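Zwischenbericht an den Fördergeber
Projekt Cotora – Greifen unbekannter Gegenstände im Haushaltsumfeld
Berichtszeitraum: drittes Quartal, Stand Oktober
Zuwendungsempfänger: Graria

1. Kurzfassung

Im Berichtszeitraum sollten 800 Greifversuche am Arbeitsplatz Spüle durchgeführt und ausgewertet werden. Erreicht wurden 400. Grund für den Rückstand ist eine Störung an der Greifkraftregelung, die an einem Dienstag kurz nach 14 Uhr zum Abbruch der laufenden Versuchsreihe führte. Personen kamen nicht zu Schaden. Der Versuchsbetrieb ruhte danach und läuft inzwischen mit verminderter Geschwindigkeit wieder. Die Mittel für das Quartal sind planmäßig abgerufen worden, eine Aufstockung wird nicht beantragt. Beantragt wird eine Verschiebung des Meilensteins 2 auf das Ende des Folgequartals.

2. Stand der Arbeiten

Der Arbeitsplatz ist seit dem letzten Bericht unverändert. Der Arm steht an der Arbeitsplatte neben dem Spülbecken und nimmt Gegenstände von einem roten Tablett auf. Die Gegenstände sind so gewählt, dass sie sich in Form und Nachgiebigkeit deutlich unterscheiden. Zum Satz gehören unter anderem ein gedrehtes blaues Seil, ein grüner Quader und ein länglicher dunkelgrüner Gegenstand in Gurkenform. Gesteuert wird der Arm von der Software Hakim, die im Rahmen des Vorhabens weiterentwickelt wird. 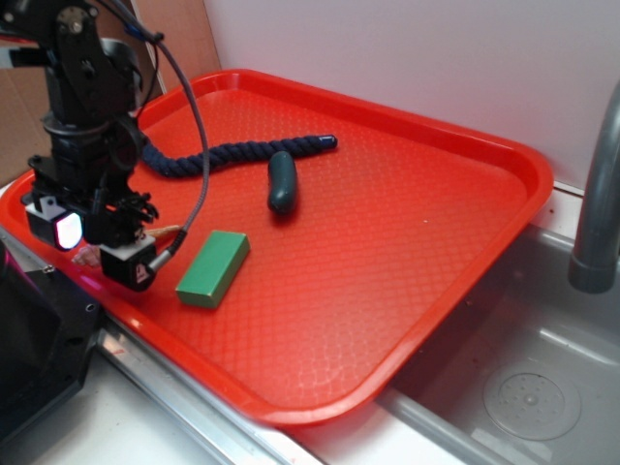
Die ersten Versuchsreihen verliefen ohne Auffälligkeiten. Beim Quader wurde das Zwischenziel erreicht, beim Seil nicht. Das Seil wird zwar meistens erfasst, aber oft zu nah am Ende, und rutscht beim Anheben wieder heraus. Dieses Problem war schon im Antrag als Risiko genannt und hat mit der Störung nichts zu tun. Wir behandeln es im Arbeitspaket Bahnplanung weiter.

Die Auswertung der Kamerabilder am Handgelenk wurde auf ein neues Verfahren umgestellt. Die Umstellung war vor der Störung abgeschlossen. Wir haben geprüft, ob sie als Ursache in Frage kommt, und schließen das aus: Die aus den Bildern berechneten Greifpunkte lagen in allen betroffenen Versuchen innerhalb der Toleranz.

3. Beschreibung der Störung

Während einer Reihe mit der Schneckenschale schlossen die Greiffinger weiter, nachdem der Kontakt bereits erkannt war. Die Sollkraft wurde überschritten, ohne dass die Software den Greifvorgang beendete. Die Schale wurde seitlich weggedrückt und fiel auf das Tablett zurück. Der Arm fuhr anschließend mit leerem Greifer die programmierte Ablageposition an und begann den nächsten Zyklus. Erst der Not-Halt durch die Aufsicht am Arbeitsplatz beendete die Bewegung.

Bei der Durchsicht der Protokolle zeigte sich, dass der Fehler vorher schon aufgetreten war. In 27 Versuchen lag die Schließkraft über dem zulässigen Wert. Alle diese Versuche waren als erfolgreich verbucht, weil das Programm als Erfolg wertet, wenn der Gegenstand die Ablage erreicht. Bei nachgiebigen Gegenständen fällt eine zu hohe Kraft auf diese Weise nicht auf. Die betroffenen Versuche wurden aus der Statistik genommen und sind in der Zahl unter Punkt 1 nicht enthalten.
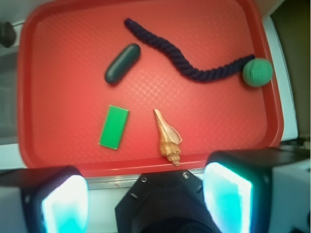
Die Ursache liegt in der Übertragung des Kraftsignals. Das Kabel am Greifer wird beim Drehen des Handgelenks gebogen, und an der Steckverbindung kam es zu kurzen Unterbrechungen. Die Software behielt in diesem Fall den letzten gültigen Messwert bei und regelte damit weiter. Lag der letzte Wert noch vor dem Kontakt, schloss der Greifer, bis die Strombegrenzung des Antriebs ansprach. Ein Ausfall des Signals hätte zum sofortigen Stillstand führen müssen. Diese Prüfung war im Pflichtenheft vorgesehen, in der eingesetzten Fassung von Hakim aber nur für den Start des Programms umgesetzt und nicht für den laufenden Betrieb.

Wir konnten den Fehler am stehenden Arm nachstellen, indem die Steckverbindung von Hand bewegt wurde. Nach dem Tausch des Kabels trat er nicht mehr auf.

4. Sicherheitsbewertung

Der Greifer kann in diesem Zustand eine Kraft aufbringen, die für einen Finger zwischen den Backen zu hoch ist. Die Betriebsanweisung verbietet das Hineingreifen bei eingeschaltetem Antrieb, und daran wurde sich nach den Protokollen gehalten. Beim Umlegen der Gegenstände zwischen zwei Reihen blieb der Antrieb jedoch eingeschaltet, und der Abstand zum Greifer war nur durch die Anweisung gesichert. Diesen Ablauf bewerten wir im Nachhinein als nicht ausreichend.

Der Vorfall wurde intern gemeldet und dem Projektpartner Dinorside angezeigt, der den gleichen Greifer an einem zweiten Arbeitsplatz betreibt. Dort wurde der Betrieb vorsorglich ebenfalls unterbrochen.
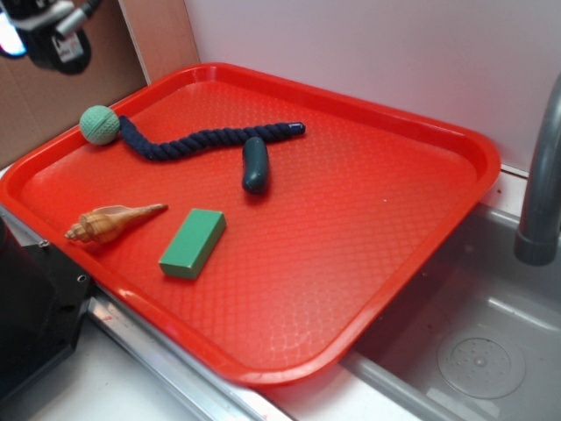 Dinorside hält in der Rückmeldung fest, man habe am eigenen Arbeitsplatz keine überhöhten Kräfte gefunden, sehe den Tausch des Kabels allein aber nicht als Abhilfe an. Ein Stecker könne jederzeit wieder ausfallen, entscheidend sei das Verhalten der Software bei fehlendem Signal. Man werde den Betrieb erst mit der geänderten Fassung wieder aufnehmen und bitte um Einsicht in das Prüfprotokoll.

Dieser Einschätzung schließen wir uns an. Das Prüfprotokoll wird Dinorside mit der Freigabe der neuen Fassung übergeben.

5. Maßnahmen

Umgesetzt:
Kabel am Greifer getauscht und mit Zugentlastung neu verlegt.
Überwachung des Kraftsignals im laufenden Betrieb ergänzt; bei Ausfall hält der Arm an und muss von Hand quittiert werden.
Geschwindigkeit des Arms bis zur Freigabe herabgesetzt.
Umlegen der Gegenstände nur noch bei abgeschaltetem Antrieb.

Offen:
Änderung der Erfolgswertung, sodass die Schließkraft in das Ergebnis eingeht.
Dauerprüfung der Steckverbindung.
Freigabe der neuen Fassung von Hakim für beide Arbeitsplätze.

Die Versuche mit der Schneckenschale wurden als erste wieder aufgenommen. Sie ist hart und unregelmäßig geformt, und eine falsche Kraft zeigt sich bei ihr früher als bei den übrigen Gegenständen. 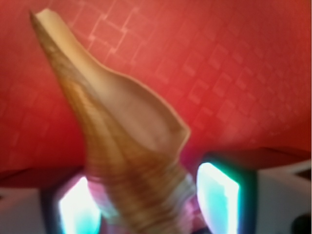 Abb. 4: Schneckenschale zwischen den Greiffingern, Ansicht der Handgelenkkamera.

6. Auswirkungen auf Zeitplan und Kosten

Die fehlenden Versuche werden im kommenden Quartal nachgeholt. Wegen der herabgesetzten Geschwindigkeit dauert eine Reihe derzeit länger als geplant. Meilenstein 2 (Abschluss der Greifversuche am Arbeitsplatz Spüle) kann deshalb nicht zum vereinbarten Termin erreicht werden. Die Arbeiten an der Bahnplanung sind davon nicht betroffen und werden parallel fortgeführt.

Die Kosten für Kabel und Zugentlastung wurden aus dem Ansatz für Verbrauchsmaterial gedeckt. Der zusätzliche Personalaufwand für die Fehlersuche wird von Graria als Eigenleistung getragen.

Wir bitten um Zustimmung zur Verschiebung des Meilensteins. Die Protokolle der betroffenen Versuche können auf Anforderung nachgereicht werden.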